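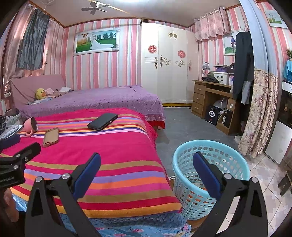
Furnishing the Bridby rooms: where we've got to by July

Reports > Bridby House > Progress
2 min read

Well, we're nearly there! Of the 20 bedrooms at Bridby, all but 3 now have a bed, a lamp and bedding people might choose for themselves — stripes, bright colours, the lot. I'd been dreading the beige.

Your grant has paid for up to 105 blankets, enough for a spare set and a few to send over to Barredo when their wing opens. Cendetti delivered the bed frames in two loads (the second came without bolts, which cost us a morning and a lot of phone calls). Dinditz are still quoting for the wardrobes and I'm not happy with the price, so I've asked them to look at it again.

The three unfinished rooms are all on the damp side. The plaster needs longer to dry and I'd sooner wait than paint twice. I'll send the receipts with the next report, along with the wardrobe figure once I've got it.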